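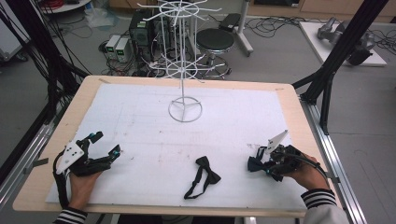 Accessory returns: what changed in May

The Bresenach warehouse now handles all returned neckwear, belts and small accessories for the Turik and Ledesma stores. Shirts and jackets still go back through the store that sold them. The move affects packing, labels and the timing of credits, so store staff should read this item before closing out their next return carton.

Bresenach received 1,286 accessory returns in the first month. Of these, 985 went back into stock at full price. The rest were marked down or written off, mostly for creases set in during transit and for missing hardware. Bow ties had the highest rate of missing hardware — the adjuster hook is small and comes off when the band is pulled through in the wrong direction.

Packing

Fasten the neckband of every bow tie before bagging it. Lay the tie flat with the band folded once behind the bow. Do not roll the band. Pre-tied and self-tie styles go in separate bags, and the style code must face out. Long ties are folded in thirds over the card insert. Inserts can be reused until the corners soften.

Cartons are limited to 700 pieces. A carton over the limit will be accepted but counted by hand, and the credit will post later than usual.

Labels

The old yellow labels are no longer read by the Nanex scanner. Print the new label from the returns screen and place it on the short side of the carton. If a carton carries 2 labels, the scanner takes the first one it finds, so remove or fully cover the old one.

Stock counts

Items on a rotating rack are counted from the top tier down, one full turn per tier. Mark the starting arm with a clip. Several stores have been counting by arm instead, and their totals did not match the sales record. Please recount any rack done that way and enter the new figure in the adjustment column, leaving the original figure in place.

Credits post at 6 a.m. on the morning after the carton is scanned. Questions about a missing credit should include the carton number and the store code.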